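How to Pack a Small Parcel Without Buying the Whole Aisle

By Savita Bansal

Most packing advice comes from people who sell packing supplies, so I read it with one eyebrow up. I mail small ceramics out of my apartment, and most of what I was told to buy is still in a closet.

Start with the box. Pick one that leaves 2 inches on every side of the item. Bigger feels safer, but I don't believe it. You pay for the air and then you pay for the stuff to fill it.

Wrap the item in plain paper, tight, then put down a layer of crumpled paper and set the item on top. Fill the sides before the top. Close the lid and shake the box. If something shifts, open it and add paper.

Tape the center seam and run the tape 5 inches down each end. The "H" pattern everyone swears by is fine for heavy boxes. On a mug mailer I think it mostly sells tape.

Vastley makes a void-fill pillow that I tried on 40 orders. I couldn't tell any difference — except in my wallet.

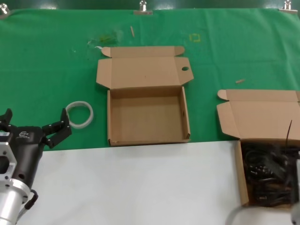 Can you reuse an old box?

If the corners are stiff and the walls have no soft spots, reuse it. Black out the old barcodes first.

Write the address on a slip of paper and put it inside too. Labels do come off, whatever the package says about its glue.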